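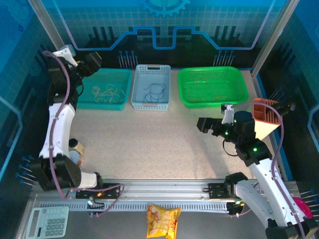 Ticket 628: right arm drops off the bus when both arms move
Opened by: Heather Tapsell
Status: resolved (see last entry)
Kit: two-arm table rig on shared rail, Stastdale workshop

10 May 2023, first post

Hi all, it's the right arm again. I've had it doing this on and off since April and I've finally run out of things to jiggle, so I'm writing it up properly in case anybody else with a two-arm build on one rail has seen the same thing.

What happens: I start both arms from the rest pose, they move off happily, and somewhere in the first minute the right arm freezes. It doesn't go floppy, it just holds where it is. The left arm carries on with whatever it was told to do. The log fills up with this:

bus_right: no status packet from id 5
bus_right: no status packet from id 5
bus_right: retry limit reached, holding last position

ID 5 is the wrist roll, the one just before the gripper. If I stop everything and power cycle, it comes back and answers a ping straight away, as if butter wouldn't melt.

The job it's meant to be doing is very dull. There are three plastic baskets along the back of the table (teal, pale grey-blue and green) and the arms are supposed to move soft things between them. Rubber bands live in the teal one and there's a bit of dark blue cord in the grey-blue one. The green one is the right arm's drop-off and it's the furthest stretch I ask of anything, so naturally that's where I looked first.

Things I've already tried:

Swapped the USB lead for the right arm. No change.
Swapped the two USB ports over on the PC. The fault stayed with the right arm.
Dropped the baud rate. It took longer to fail but it still failed.
Reseated every connector I can reach without taking the arm off its carriage.
Ran the right arm by itself with the left one powered but still. This is the annoying bit – it ran for the whole evening and never missed a packet.

So it only goes wrong when both of them are moving. I did wonder about the power supply, as both arms come off the one Nadeo unit under the bench, but I'd have expected the left arm to grumble as well if the volts were sagging.

Photo at the top is how it's all laid out. Please excuse my calculator and my snacks.

Heather

Reply from Wijaya

Is the servo light on ID 5 still green when it freezes? If the servo has tripped its own overload protection it ought to be blinking. If it's sitting there green and silent then I'd say the servo is fine and the data isn't getting to it, and you can stop suspecting the motor.

Also, what's your cable run like? You've got one long lead going up each arm. On mine the wrist connector was getting a tug every time the elbow straightened.

Heather

Ooh, good question, I'd never thought to look at the light. Just made it fail twice on purpose and it stays green both times. No blinking at all. So that's the motor off the hook, thank you!

The cable is the purple stuff on both arms, fixed at the base and then up to the gripper. I'd say the left one has a nice lazy loop in it. The right one I did second, late, on a Sunday, and I was running short of cable. You can probably guess where this is going.

Reply from Wijaya

I can. Move the wrist by hand with the torque off and leave a ping running on ID 5. Do it slowly. If it's the connector you'll see it drop.

Heather

Right, did that. Torque off, ping running, and I waggled the wrist through everything it can do. 494 pings, 494 answers. Not a single one lost. I was so sure!

Then I stretched the arm right out towards the green basket by hand, same thing, all fine. Went and made a cup of tea in a huff.

Came back and tried it again, only this time I let the left arm run its normal routine while I held the right one out at full reach. Lost 9 in a row. Let go of it, still losing them. Pushed the right arm's carriage a tiny bit along the rail and they came back.

So it isn't the wrist end at all, it's down at the bottom. When the left arm swings it gives the rail a bit of a shake, I can feel it with my fingers, and something near the right carriage doesn't like that.

Reply from Wijaya

What's between the carriage and the PC? You've got all those little boards along the top of the rail, haven't you?

Heather

Yes, all the small black modules are fixed along the top of the rail and wired to each other. It seemed a tidy place for them when I built it, and it keeps the wires short. The right arm's data goes through one of them before it heads off to the USB.

I'm going to turn everything off and have a proper look with the magnifier.

Heather, later the same evening

Found it, I think. The screw terminal on the right arm's board had the data wire in by its fingertips. I'd tinned the end before I screwed it down, which I now gather you shouldn't do, as the solder slowly squashes and the screw ends up gripping nothing much. It looked perfectly fine from above. A gentle pull and it came straight out in my hand.

Why it was always ID 5 that got the blame I'm less sure about. Wijaya reckons it's down to the order my script reads them in, with the wrist being the first one asked after the big move starts. That sounds right to me but I haven't proved it.

What I did:

Cut the tinned end off and stripped it fresh.
Crimped a ferrule on (Plumetti had a bag of them in the workshop drawer, I owe you a few).
Did the same for the ground wire next to it.
Put a cable tie on the rail so that the wire can't pull on the terminal.
Checked the left arm's board as well. I'd tinned those too, of course, so they've had the same treatment.

Put the baud rate back up to where it was and ran both arms together for two hours. No missing packets in the log for either side.

I still want to redo the purple cable on the right arm with a bit more slack in it, but that's a job for another night and doesn't need a ticket. Closing this one. If it comes back I'll reopen it here so the history stays in one place.

Thanks Wijaya, I'd have bought a new servo by now.

Heather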